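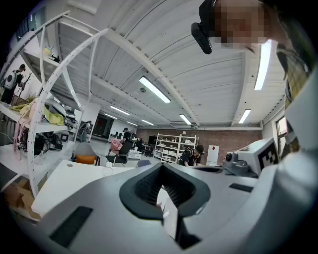

A patterned shirt in olive and yellow, at the edge of things.

I have a soft spot for the spouses of well-known people, and I think we treat them badly. Take Roos Declercq. Her husband has preached at the big church in Clanley for 19 years, and if you search her name you get her age, her height (why?) and a guess at her net worth. I read 3 of these pages last night with my tea and every one of them had copied the same wrong wedding year!

What you won't find is that she ran the reading program at Givenholm for ages, or that she wrote a little book on grief that sold 620 copies and got passed around my own family until the cover fell off. I'd have loved a page about that. I'd have read it twice.

And look, I'm nosy too. I like knowing how couples met (these two met on a delayed train to Drekmont, she tells it in chapter 2, and it's a great story). But she chose to tell that one. Her shoe size she kept to herself, and I'd say that's her right even if her husband stands up in front of a full room every week.

So my plea to whoever writes these things is to call the woman up and ask what she'd like to talk about. If she says no thanks, write about the train and leave it there.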